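Lunch club and kitchen skills project: progress report to the Aigner Fund
July 6, 2022
Written by Wilma Buchanan, project lead

Dear all,

Thank you for being so patient about this one. I know it was meant to reach you before the end of last month, and it would have done if we hadn't had the boiler out for the best part of a week. You asked me to keep it plain and say what has gone well, what hasn't and where the money is going, so I'll try to do that without wandering off too much (Cameron has read it through and taken out two pages about soup).

First, the lunches. We're now serving on two days a week as promised, and the second day has filled up much faster than I thought it would. Since we opened in the spring we have served 390 meals, all cooked from scratch and nearly all of them eaten, apart from one lentil bake that I won't be making again. We have 30 regulars on the list. Most live within a short walk, but six come in on the Lara minibus, and that means lunch has to be on the tables by quarter past twelve or they don't get a pudding before it leaves. We've got the hang of that now. In the first few weeks we really hadn't!

The cooking sessions are the part I'm happiest with. People who have lost a husband or wife often tell us they've stopped cooking altogether – it feels like a lot of bother for one plate. So we do small portions, cheap ingredients and things that freeze. The egg fried rice went down very well, and so did the fish pie for one. We'd planned the sessions as a six-week course with a start and a finish, and that was a mistake on my part. People missed a week for a hospital visit and then felt they couldn't come back. Now you can turn up to any session you like, and numbers are much steadier.

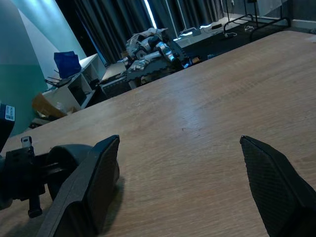 Now for the bit where I have to own up. The budget had a line for a second-hand dishwasher, and we haven't bought it. The one we'd been promised by Vesico was sold to somebody else while we were waiting for the plumber, and everything we've looked at since has been either too big for the gap or too dear. Cameron Rankin, who runs the kitchen, would like to hold out for a proper commercial one with a short wash. I'd have settled for anything with a door by now, but he's the one standing at the sink, so we're waiting. The money is still there, untouched, and I'd like your permission to carry it over into the autumn.

We did overspend on food. Oil and flour have gone up horribly and our weekly shop costs a good deal more than it did when I wrote the application. We've dealt with it by moving most of the dry goods order to Zesivow, who deliver free if you order monthly, and by having one meat-free lunch a week. There were a few grumbles about that, mainly from one table, but the cauliflower cheese has won most of them round. I'd sooner do that than put the price up. Lunch is still by donation and I want it to stay that way.

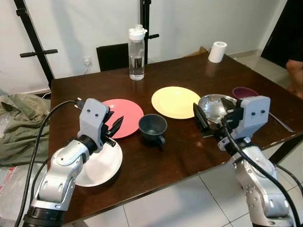 You also asked how we are finding new people. Mostly by word of mouth, if I'm truthful. The leaflets at the surgery brought in a handful, and the notice in the library window brought in one gentleman who has since brought three of his neighbours. What has worked less well is phoning round. People say yes on the phone to be polite and then don't come. We're going to try a bring-a-friend lunch instead, with a free raffle, and see how that does.

Training is on track. All our helpers now have their food hygiene certificates, and two of them have done the longer course on allergies. We've rewritten the menu sheet so the allergens are in big print at the top, after somebody pointed out quite fairly that you needed a magnifying glass for the old one. We've also started keeping a book by the door where people can write down what they'd like to eat. So far it's rhubarb crumble, liver and onions, more rhubarb crumble, and a request to turn the radio down.

Plans for the next few months, then. We'll close for a fortnight in August so everybody can have a break, and during that time the regulars who want one will get a phone call each week and a frozen meal dropped off. After that I'd like to start a men's cookery morning. I've had 16 names put forward, which is more than we can fit round the worktops, so it may have to be two groups.

I've sent the receipts and the bank statement separately, and the accounts sheet is on your form, though it wouldn't let me type in the box for travel so I've written that figure underneath. Please ring if anything doesn't add up. You're also very welcome to come for lunch – just let us know the day before so Cameron can put extra potatoes on.

With thanks and best wishes,
Wilma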